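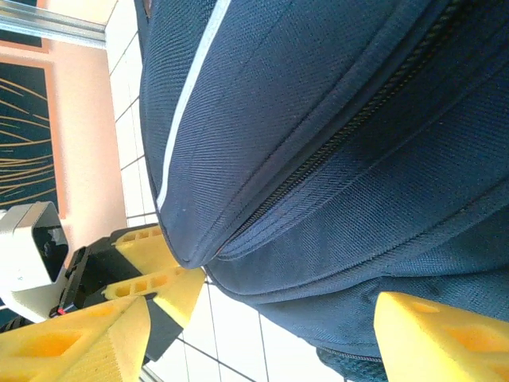 Wulex Two-Arm Teaching Station

Manufacturer: Nultach
Article no.: 294
Availability: on order, delivery from August
Rental: 2,137 euros per month, without tax

Product description

With the Wulex station you show a task to two robot arms, and the arms record it. One operator sits at the Entili hand controllers and moves both arms by remote control. It is also possible to take an arm by the wrist and to lead it by hand through the movement. You can change between the two ways inside one recording, and the software marks the place where you have changed.

The station is made for tasks where a single arm has difficulties: bags, clothing, cables, packaging. With soft things the left hand must usually hold while the right hand works, and a person does this without thinking. To write it as a program is very slow work. To show it is a matter of some minutes, when the operator has a little practice.

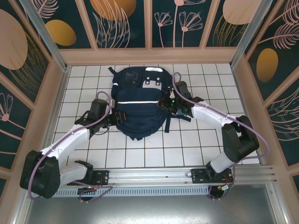
Both arms stand on one common aluminium rail at the front side of the cell. They can be moved along the rail and fixed again with the supplied key. After moving an arm, please run the short calibration from the Feltus menu before you record. Old recordings stay valid, but they should not be mixed with new ones in the same training set.

Recording software

Feltus is included with the station. It saves the movement of the arms, the opening of the grippers and the pictures from all cameras with one common clock. A recording is started and stopped with the foot pedal, so that the hands can remain on the controllers. If a demonstration has gone wrong, press the pedal twice and it is put aside. It is not deleted. We recommend to keep these bad recordings for later, several of our customers have found a use for them.

For a first trial of a new task we advise more than 20 demonstrations. Change the position of the object a little each time. Work slowly at the moment when the fingers close, and avoid to pull on fabric with both arms at full force.
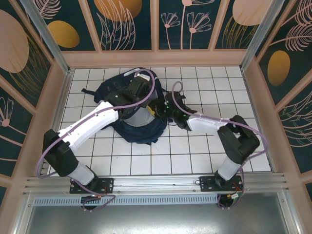 Backpack task at the station, overview camera.

Technical data

Arms: 2, with 6 axes each
Control: Entili hand controllers (pair), or leading by hand
Grippers: two-finger, yellow fingers, exchangeable without tools
Cameras: one at each wrist, one fixed overview camera
Work surface: white tiles, to be wiped with a damp cloth
Software: Feltus, licence for one station
Emergency stop: at the operator's seat

Included in delivery: station with both arms, controllers, foot pedal, calibration plate, one spare set of fingers, printed manual in English.

Not included: computer for training, table for the operator, objects for the tasks.

Wrist view during remote control

The operator can put the wrist pictures next to the overview on the screen, or let them fill the screen with the thumb button. For zips, hems and narrow straps most operators use the wrist view only. The overview is more useful for the way to the object and back.

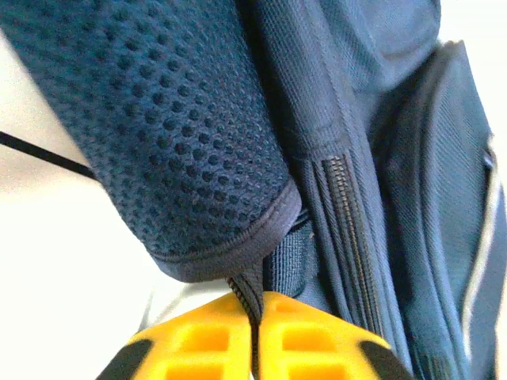 Demetrius Pennington writes that the thumb button took him a day to get used to, and that he would now like the same button on the pedal. He would also wish for a softer setting of the gripper force on thin fabric, as the lowest step is still too strong for his taste.

A finer force setting is planned for the next version of Feltus. The update will be free for all stations under rental.

Questions about transport, installation and training of operators can be sent with the contact form. Please write the article number in the subject line.

Prices valid from 01/06/2020.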